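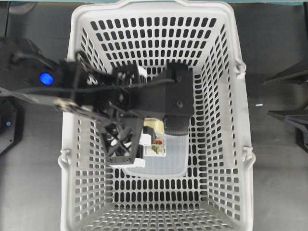

**Beril Sönmez**, staff writer, Praruvstead

The grocery cell at Ferora has been back at work since the start of December 2020, and the crew there could hardly be happier with it - or more relieved, after a long fall of fussing over cables and finger pads. The black arm packs food containers into a white plastic shopping basket, and the slotted walls of that basket are where most of the trouble began. A finger tip would catch in a slot on the way up, the arm would stop, and somebody had to walk over and start it again.

The fix, which came from the small repair shop Silska, was a modest one. The finger pads were swapped for new ones, the wrist screws were tightened, and the path into the basket was taught over again so that the arm comes in from the side and keeps well clear of the rim. The thick cable over the arm got a little more slack too, as the old run had been rubbing ever since June.

From now on the pads will be looked over every 2,000 picks, a job that takes up to 30 minutes, and the crew keeps a spare pair in a drawer by the cell (with a very nice handwritten label, I have to say). The first check came early, at 664 picks, and the pads went right back on. A second cell, named Güneş, will get the same treatment next.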